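Fleria slow juicer: my review after a whole summer and then some

6/12/19

I have wanted a slow juicer for years and talked myself out of it every single time. They cost too much, they take up half the counter, and I already had a blender that I use maybe twice a week. Then in the spring my doctor looked at my blood work and told me, very kindly, that I needed to eat more plants and fewer things that come in a sleeve. So naturally I went home and bought a gadget!

The one I picked is the Fleria, the tall one with the wide chute. I paid full price for it, and the company has no idea I exist. My cousin Zinhle Pillay has the Utari, which costs a good bit less, and she let me borrow it for a week so I could compare the two side by side. I'll get to that.

First, what I was hoping for. I'm not a juice cleanse person. I tried one once with a coworker and by the second afternoon I was eating dry cereal over the sink. What I wanted was a way to get greens into me in the morning, when I'm not hungry and can't face chewing kale. I also wanted something my kids might drink. They're six and 11, and the older one considers a pea to be an act of aggression.

So, setup. There are five parts that go together in order, bottom to top, and the little dots on the side have to line up or it won't start. The manual is bad. The drawings are tiny and the English reads like it went through three other languages on the way. I put the screen in backward the first time and stood there pressing the button like it was an elevator. Once you've done it four or five times your hands just know, and I can put it together now while the coffee drips.

It's quiet, much quieter than my blender, which sounds like a truck backing over gravel. The Fleria makes a low grumbly hum. I run it at six in the morning with the bedroom door open and my husband sleeps right through.

What it's good at: carrots, cucumber, celery, apples, ginger, beets. Carrots especially. The pulp comes out so dry it's almost like sawdust, so you know you're getting most of what's in there. Cucumber and apple with a squeeze of lemon is the one the kids will drink, and I've been sneaking in a small handful of spinach since the second week. It turns the whole thing green but the apple covers the taste. (I did tell them eventually. The little one shrugged. The big one has asked to watch me make it from now on.)

What it's not good at: soft fruit. Ripe peaches turned into a kind of paste that clogged the screen and oozed out of the pulp side. Bananas are a no, the manual says so, and I tried it anyway and the manual is right about that at least. Berries come out fine if you mix them with something hard and feed them in slowly. Celery needs to be cut into short pieces, or the strings wrap around the auger and you're standing there with tweezers. Kale stems same deal.

Now the part I'd want to know before buying anything like this, which is the cleaning. The box says it rinses clean in 60 seconds. Sure, if you do it right that second, before you've even had a sip. If you leave it while you drive the kids to school, the pulp dries into the mesh and you're scrubbing with the little brush at the sink and regretting your choices. I keep a big bowl of water next to the machine now and drop all the parts in it as soon as I'm done pouring. That one habit made the difference between using it every day and shoving it in the cabinet with the bread maker.

The parts are supposed to be dishwasher safe on the top rack. I've put the cup and the pusher in there with no trouble. I don't trust it with the screen.

About the Utari. It makes nearly the same juice! I'll say that up front. Zinhle and I did carrot and apple in both, same bag of carrots, and I could not have told you which glass was which. Hers had a touch more foam. But her chute is narrow, so everything has to be cut up small, and that adds a lot of chopping to a weekday morning. It also rocks a bit on the counter when you push something hard through. On the plus side it's shorter and fits under her cabinets, and mine doesn't, so mine lives on the end of the counter by the window where I have to look at it. If you live alone or just want juice on weekends, get the cheaper one and spend the rest on produce.

And you will spend on produce. I wasn't ready for that. One decent sized glass eats up four carrots, an apple and half a cucumber. I started buying the ugly carrots in the big sacks from Lelotham, the farm stand out past the high school, and that helped. I also quit juicing oranges, which felt like a waste when you can just eat the orange.

That leads me to the health side, and I want to be careful here because I'm a person with a kitchen and not a dietitian. When you juice something you leave most of the fiber behind in the pulp, and what you drink has a fair amount of sugar in it, even though it's all from fruit and vegetables. My doctor was pretty firm about it when I went back in September. She said a small glass was fine, mostly vegetables, and to have it with breakfast and not as breakfast. So that's what I do. Eggs or oatmeal, and the juice on the side. If you have diabetes or take blood thinners, please ask somebody qualified before you start drinking a lot of greens.

Do I feel better? A little, I think. I'm snacking less before lunch, but I'm also walking more and I stopped buying the sleeve cookies, so I can't hand all the credit to a machine.

I've been saving the pulp, too. Carrot pulp goes into muffins and into meatballs, where the older one has yet to detect it. Beet pulp made a pretty good veggie burger and a very bad cake. The rest goes in the compost.

Couple of complaints. The cord is too short. The cup has measurements printed on it that were already fading by the end of the first month. The rubber plug under the bowl, the one that stops the juice leaking out, fits so loosely that I've lost it down the drain once, and a replacement cost me 11 dollars with shipping. I emailed the company about it and got a form letter back. The warranty covers the motor and pretty much nothing else, and you have to register within 30 days or you don't even get that, so do it while you still have the box.

I'd also skip the add-on kit, the Cele set. It's a sorbet attachment and a second screen for smoothies. I used the sorbet one twice. Frozen mango through it was delicious, I'll admit, but the blender does something close enough and I already own the blender.

So would I buy it again? Yes, I think so, though I'd wait for a sale. I've seen it drop below 300 dollars a couple of times since I got mine, which stung. At that price I'd tell a friend to go for it, as long as they're the kind of person who will rinse the thing right away.
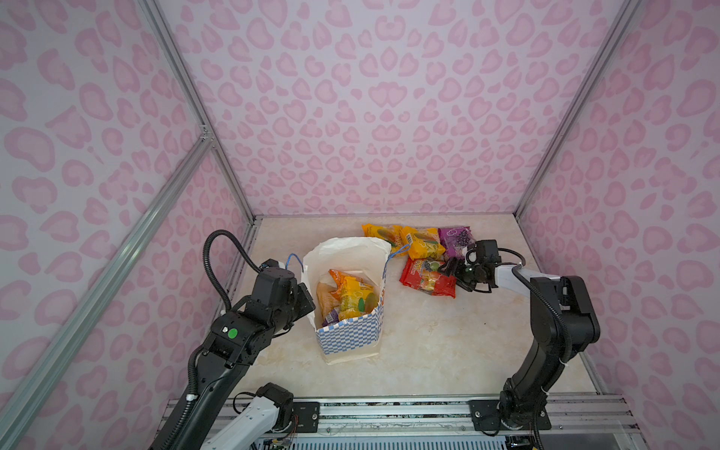 One more thing on storage and then I'll stop. Juice is best right after you make it, but I've kept it overnight in a glass jar filled right up to the top with the lid on tight, and it tasted fine the next morning after a good shake. Apple goes brown faster than the rest, so add the lemon. I wouldn't keep it longer than a day. And label the beet one if you've got kids, mine thought it was fruit punch and I was wiping down the inside of the fridge until bedtime.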